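Narville Worksheets – Help Desk
Ticket: Answer key does not match puzzle after regenerating
Product: Word Search Builder, classroom license
Opened by: Tae-yang Yeom, Hunt Elementary
Status: Resolved, workaround in place

Reported problem

User builds a grade 4 state capitals word search with 22 words. Student page prints correctly. Answer key on page 2 circles the wrong letters for most words. Title and word list on the key are correct. Happens in the browser and in the downloaded PDF.

Steps supplied by user

Open saved puzzle. Change grid from 15 x 15 to 18 x 18. Click Regenerate. Click Print All.
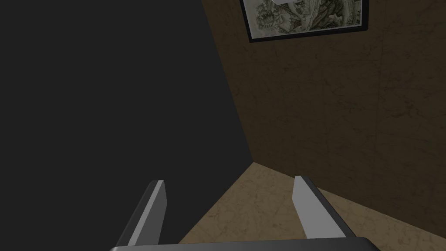
First response, 9:40 a.m.

Asked user to clear the browser cache and print again. No change. Asked for the puzzle file and both PDFs. Received all three. The key PDF shows circles placed for the old 15 x 15 layout, drawn over the new letters. Words that start in the top row are off by the least.

Tested with a new puzzle, same word list, 18 x 18 from the start. Key is correct. Changed that puzzle to 20 x 20 and regenerated. Key is wrong. Reproduced on two accounts – not specific to this user.

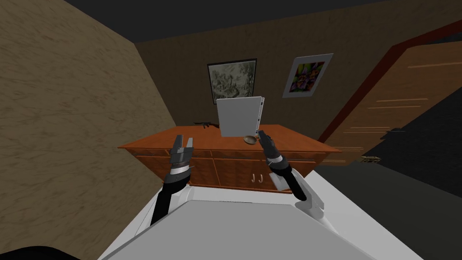 Update, 11:15 a.m.

Passed to the Zelitz layout team. They confirm the key is stored separately from the grid and is only rebuilt when the word list changes. A change of grid size alone does not trigger it. Puzzles converted from the old Watness format are also affected.

Also checked: hidden message option (leftover letters spell a phrase). The message is stored with the grid, so it prints correctly. Fill-in-the-blank sheets have no grid and are not affected.

Workaround

1. Open the puzzle and set the grid size.
2. Add any word to the list and save.
3. Remove the word and save again.
4. Click Regenerate, then Print All.

User reply, 1:05 p.m.

"Key is right now. I had already copied 28 student pages with the first layout. Can I get that one back?"

Reply to user

Yes, if the puzzle has not been closed. Use History – Previous Layout. The key will need steps 2 and 3 again, without Regenerate.

User confirms layout restored and key matches the copies.

Fix is scheduled for the September release. Leave ticket linked to the layout defect.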